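A day at the Brundside open day, or can it do the lockers yet?

I had meant to go to Brundside for years, and this time the Saturday of the open day fell on a weekend when I had nothing on, so I packed a sandwich and caught the early bus. It is a long ride (76 minutes, and the heating was stuck on), and I arrived rather pink in the face just as they were unlocking the gates. A very kind person at the desk gave me a lanyard, a map and a biscuit, in that order, and told me to start upstairs and work down or I would get caught in the queue for the tea urn.

I should say what I was hoping for. Ever since my knees began to complain I have taken a close interest in whether a machine might one day do the dull jobs about the house. I don't mean anything grand. I mean emptying the dishwasher, putting the tins away, finding the right key and opening the shed with it. The leaflet promised "everyday tasks, home and workplace", and that was enough to get me on the bus.

Upstairs was given over to Cledano, who do sorting for shops and small warehouses. Their arm was picking boxed goods out of a crate and setting them on a moving belt, and I could have watched it all morning, there was something so steady about it. Then they tipped in a few things in soft bags and it all went to pieces. It pinched a bag of lentils by one corner, thought better of it, pinched it again and dropped it down the side. The crowd groaned as if it were a penalty shoot-out! It got the lentils on the fourth go and we all clapped. The card on the stand claimed 90 parcels an hour for boxes and was silent on the matter of lentils.

Next door was the Pandey kitchen, a mock-up with real cupboards and a real sink. The machine there wiped a worktop beautifully, better than I do, going right into the corners. It also loaded 11 plates into a rack, with a good long pause before each one, and my tea had gone cold by the end of it. I did like that they let us choose the plates ourselves, though, and that they left the chipped one in.

The part I keep thinking about was downstairs, in the room Randex had taken over, where the subject was doors, handles, locks and keys. I had never given a locker a moment's thought before. You have to get hold of a small handle without knocking it, turn a little key the right way, feel whether it has caught, and then pull in the proper direction, and you do all this while thinking about your lunch. The way they go about it is that a person does the job first, with a gripper in each hand in place of fingers, and what the grippers did is saved up for the machine to learn from. 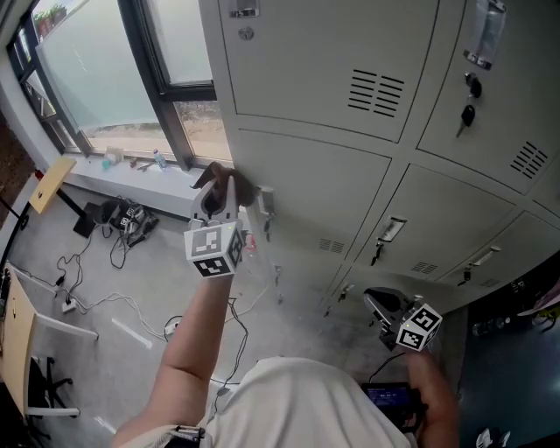

Margaret-from-the-bus, as I shall call my neighbour in the queue, was not persuaded, and said that if a person had to stand there and do the lockers first she might as well send the person round to her house and have done with it. She had a point, and I told her so. But you only have to show a child how a key works a few times, and I suppose the hope is that the same will be true here, even if the few times are a great many.

I had a go with a pair of practice grippers myself at the end, on a plain drawer. It is a humbling business. With two curved fingers and no sense of touch to speak of, I missed the knob, then shoved the drawer further in, then got it open and was absurdly pleased. I have had more patience with the lentil machine ever since.

So, can they do the chores yet? Wiping, yes, I would have that one home tomorrow. Boxes, yes, if somebody else has packed them. Keys and handles, I would say not for a while, and certainly not my shed, where the padlock has to be lifted and jiggled. Entry was free, parking was over 70 cars deep by noon, and the cheese scones had gone by two, so do go early if they run it again. The bus back leaves from the other side of the road.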